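Fall cleanup at the Farcombe shared workshop and garden sheds

The October cleanup is coming up, and this year it covers both sheds and the shared workshop. Last fall we did only the lower shed, and by spring the workshop floor had a layer of sawdust and potting mix deep enough to hold a footprint. The plan below is meant to keep that from happening again.

We start at 9 a.m. and expect to be finished by early afternoon. You do not need to stay the whole time. If you can come for an hour, come for the first one. Moving things out of the sheds goes much faster with more hands, and once the floor is clear two people can sweep it without getting in each other's way.

What gets moved out

Everything on the floor of both sheds comes outside and goes on the tarps. That includes the mowers, the hose reels, the bags of lime and the stack of seed trays behind the door of the upper shed. Shelves can stay loaded unless something on them is leaking. If you keep personal tools in either shed, please put your plot number on them before the cleanup. There are 78 plots this year and 39 of them have a hook in the lower shed, so an unmarked trowel could belong to almost anyone. Anything still unmarked at the end of the day goes in the blue bin by the gate until the end of the month, and then to the thrift store on Karen Street.

The old wheelbarrow with the split tray is going to scrap. So are the two bent cold frame lids. If you want any of these for parts, take them before noon.

Dry sweeping comes first

Please do not hose the floors. We tried that two years ago and the water ran under the back wall of the lower shed, where it stayed until well after the first frost. The bottom boards on that side are soft now and will have to be replaced. Sweep from the back wall toward the door, do the corners with a hand brush, and only mop the spots where oil has dripped. The oil spots should be covered with cat litter the night before. There is an open bag of it under the workshop sink.
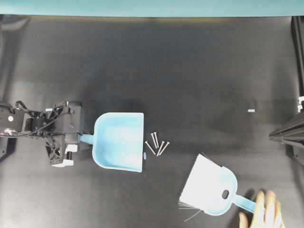
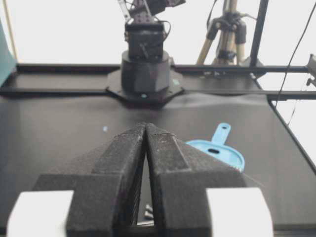
Fine dust is the part that takes the most time. A push broom will move wood chips and dry soil but leaves the powder behind, and in the workshop the powder gets into the drill press and the drawer slides. For the last pass, use a soft brush and a wide plastic dustpan like the light blue one, held by its short handle with the pan lying flat on the surface. Tilting the handle up lifts the middle of the front edge and leaves a line of dust every time. Work in short strokes toward the pan, pull it back an inch, and sweep again until the line is gone. The same method works on the benches. We have six dustpans between the sheds and the workshop, and two of those have chipped edges, so if you have a good one at home it would be useful.

Wear a mask in the workshop. There will be a box of them on the bench nearest the door. Open both windows before anyone starts on the rafters, and leave the rafters until the people sweeping below have gone out for a break.

What to do with the sweepings

Sweepings from the upper and lower sheds can go on the compost heap as long as there is no cat litter, lime or treated wood in them. Workshop sweepings go in the trash, all of them. Some of the boards cut in there over the summer were pressure treated and we have no way of sorting that dust from the rest. Use the heavy black bags and fill them only halfway. A full bag of damp sawdust split on the path last year and it took longer to pick up than it had taken to sweep.

Nails, screws and broken blades go in the coffee can on the windowsill, not in the bags.

The floor paint

Once the workshop floor is clean and dry it will be painted. We got prices from Flurkano and from Jurčo for a gray floor coating, and the Jurčo price was lower once delivery was added. The full job, with primer and rollers, comes to just under $1,000. That is more than we had set aside, and the difference will come out of the money from the plant sale. The paint needs three full days without foot traffic, so the workshop will be locked during that time. Take out anything you will need – sharpening stones, the good loppers, your own gloves – before the cleanup ends.

The sheds will not be painted this year. The lower one needs its boards fixed first.

What to bring

Gloves, a hand brush, closed shoes and something to drink. Kneeling pads are helpful for the corners. Brooms, bags, masks and tarps are already in the workshop. Coffee will be available from 8:45 and there will be soup at noon for whoever is still there. If it rains hard we will do the workshop only and move the sheds to the following week. A note will be posted on the gate by 7:30 that morning.

Parking is on the street side only. The back lane has to stay open for the scrap truck, which is due at 12:30.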